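**FOR IMMEDIATE RELEASE – June 24, 2026**

# Lestix opens a bigger sorting room for small electronic parts

Hi, I'm Romana Slanina, and I run the parts recovery side at Lestix. I usually leave announcements to Peter Pešek in the front office, but he said this one was mine because I've been talking about it since winter (he's right, I have!).

Our new sorting room is open. We take in old boards, connectors, little modules and all the odds and ends that repair shops don't have the hours to go through, and we sort them so they can be used again. Last year we sent out 1,462 parcels of sorted parts from a back room where two people couldn't pass each other without one of them holding a box over their head. The new place has almost 2,000 square feet, and I still catch myself turning sideways in the aisle.

Most of my planning went into the tables. I wanted pale tops, smooth ones, so a dark little part shows up when you drop it, and I wanted plenty of light over them. The trays are wire mesh with a rounded metal rim, so grit falls through and you can pick the whole thing up without snagging a sleeve. Viera Kolář tried out four kinds before we settled, and she was not gentle with them. 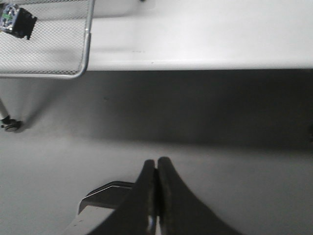 We also kept the floor as clear as we could. Parts fall, that's just the job, and I'd like to find them with my eyes and not with my shoe. Anything on casters can be rolled aside at the end of a shift when we sweep.

The sorting itself goes the way it always has. A part gets looked over at the table, put in a tray with its own kind, then checked by a second person before it's bagged. Hashini Patwary wrote our new bag labels, and they now say what we know about a part and what we don't – customers had been asking for that for years.

"I used to call Romana about every second bag," says Sayaka Nomura, who buys for the repair shop Hudec. "Now I read the label and get on with my day."

Starting now, repair shops and schools can order mixed bags of 200 or 400 pieces, and we'll do single-type bags when we have enough of something. Bags are packed in order of request, so if you need a lot of one connector, please write early.

Visits are welcome in the afternoon, by arrangement. Closed shoes, please, and leave your coffee at the front desk with Peter.

**Press contact:** Peter Pešek, front office, Lestix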